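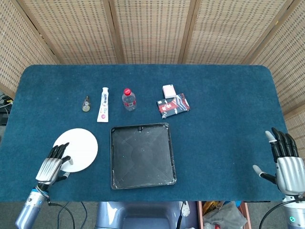 Sorting surface with tray, paper plate and small items on a felt cloth.

Setting Up a Felt-Covered Sorting Table

Last updated: June

A felt cover keeps small items from rolling and cuts noise on a hard tabletop. These steps cover a rectangular table used for sorting pocket and toiletry items such as keychains, toothpaste tubes and small bottles.

You need:
Felt cloth, dark, one piece
Square plastic tray with a raised rim
Paper plates, round, white
Folding screen
Lint roller

1. Clear the table and wipe it down. Let it dry fully before the cloth goes on.

2. Lay the felt and smooth it from the center outward. Allow 40 mm of overhang if the cloth will be clipped underneath. For a cloth cut flush, round the corners with a cup as a guide – square corners lift and curl first.

3. Stand the folding screen around the back and both sides. A woven-pattern screen in light beige gives good contrast with dark teal or blue felt. Leave the front open.

4. Put the tray in the center. A raised rim holds items that would otherwise slide off during a sort. Scuffs on the rim do not affect use, but replace a cracked tray.

5. Put a paper plate to the left of the tray. Use it for items that have not been assigned a place yet.

6. Line up the items to be sorted in a row behind the tray and plate. Leave a finger's width between neighbors. Lay bottles on their sides with the cap toward the screen, and point toothpaste caps the same way.

7. Move one item at a time into the tray. When the tray is full, empty it into the storage box and start again. Do not stack.

Care

Roll the felt after each session. Brush the tray with a dry paintbrush, working along any embossed lines where dust collects. Change the plate when it bends under load.

Felt weight matters more than color. The Bramis cloth at 200 g per square meter stays flat without clips on most tables. The thinner Mockus cloth needs nine clips on the same table – three on each long side, two on one short side and one on the other.

Page maintained by Poonam Pathak, Tromatstead.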